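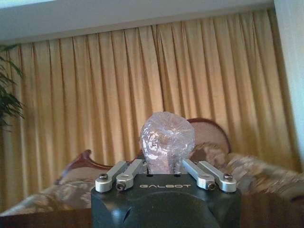 Claims Reserves at a Small Crop Insurer
Project report, Povilas Strazds

The purpose of my project was to check how Fultico sets its reserves for hail claims. I received 114 closed claims from the September file. For each claim I compared the first estimate with the final payment. In two claims the estimate was missing, so I removed them. The difference was up to 20 percent, and mostly the first estimate was too low. Small farms had the bigger errors. I did not study late reported claims.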